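September 16, 2018

Back at the kitchen corner today. I gave it the whole morning and stopped at 11, with the cupboard side still untouched.

The brown cloth stays. I had planned to take it off and work on the bare table, but plates set down on the white surface make a noise I dislike, and the cloth deadens it. It covers nearly everything except a strip at the near edge. I measured the overhang at the back in August and have not moved it since.

The toaster oven is the awkward item. It needs clearance on the door side, so it has to stand at the left and face inwards. The Pirutell leaflet gives a minimum gap for the rear vents and says nothing on the sides. I left 6 cm at the back and will check the wall after a long bake.

The wooden box with the black pull handle went to the front left corner, handle towards the middle. It is too big for the shelf, which already has the tote bag on it.
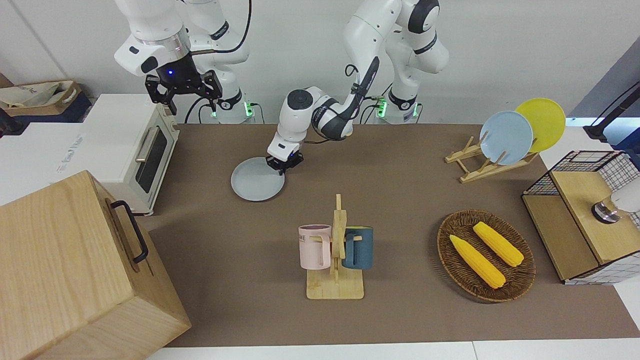
Left and centre of the table, with the grey plate, the oven and the mug tree.

Mug tree: front, centre. The pegs are short, so a mug with a narrow handle hangs badly and a heavy one leans. I tried the Bogale mugs first, weighed one at 337 g, and put them back in the cupboard. The lighter ones will do.

The plate is still without a proper place. Stored upright it takes less room, but it wants a rack, and the Poveo rack has slots cut for thinner rims. I could file them out. The other option is to lay it flat on top of the wooden box, which means lifting it off each time the box is moved. I prefer the rack.

Remaining: line the shelf, find the oven tray, decide on the plate. The shelf liner is 31 cm wide and will need trimming along one long side. Knife blade is blunt, new ones are on the list.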